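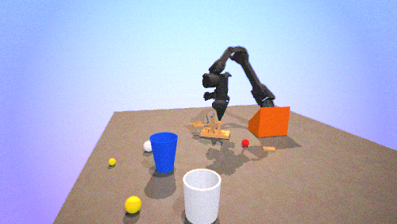

The Last Ferry to Hurum

Mareike Brinkmann had sold tickets for the ferry for 12 years, and in all this time she had never taken it herself. She knew the price for a bicycle, for a dog, for a child who was small enough to sit on a knee. She knew that the water could be green in the morning and gray after lunch. But the island of Hurum was for her only a line, and behind the line a church tower, if the air was clear.

In August the company wrote a letter. The bridge was ready, and the ferry would stop at the end of the month. Hauke Ruppert, the captain, read the letter standing at her window, and then he pushed it back to her through the opening where the money goes.

"So," he said.

"So," said Mareike.

He went back to the boat and she sold two tickets to a couple with wet shoes.

It was in the same week that the old woman came. She had a brown suitcase with a belt around it, and she put a coin purse on the counter and asked for one ticket, only to go over.

"Return is almost the same price," said Mareike. She said this to everybody.

"I don't need to return," said the woman. "My name is Fumiko Onishi. There should be a ticket for me already. My husband bought it."

Mareike looked in the drawer where she kept the tickets which people had paid and not picked up. Mostly they were from schools. At the very back, under the rubber bands, was a small envelope from the time of the ticket seller before her. The paper had become soft like cloth. On it was written Onishi, one person, and a number, 2956.

"This is very old," she said.

"Yes. We had an argument. He went with the morning boat and left the ticket for me, for when I was not angry anymore." Fumiko Onishi closed her purse. "I was angry for a long time. Then I was living in another country, and then he was dead. He is in the churchyard over there. His sister wrote to me where, next to the wall."

Mareike did not know what a person says to this. She took the stamp, moved the little wheel to the right day and stamped the ticket. The ink came weak, so she did it a second time.

"Is it still good?" asked the old woman.

"There is no date on it when it stops."

The boat was at a quarter past four. There was no other passenger. Hauke Ruppert carried the suitcase on board, and he came back to ask if this was all.

"Wait," said Mareike.

She had never closed the window before six. There was a sign for it, Back Soon, but it had been in the cupboard so long that she had to wipe it with her sleeve. She hung it up, locked the money box and took her jacket from the hook. Then she stopped, went back inside and put the fare for one adult into the box, and tore off a ticket for herself.

On the water it was colder than she had thought. Fumiko Onishi sat inside by the heater, with her hands on her knees. Mareike stood at the rail. The line became thicker and then it was a beach, with a yellow house and some sheep, and a boy who was throwing a stick for nobody's dog.

"The churchyard is up the hill," Hauke called from the wheel. "I go back at five."

"She doesn't need to return," said Mareike.

"And you?"

She looked for her ticket and found it in the pocket of her jacket. She had torn off a single. Hauke saw it too, and he began to slow down the engine for the landing.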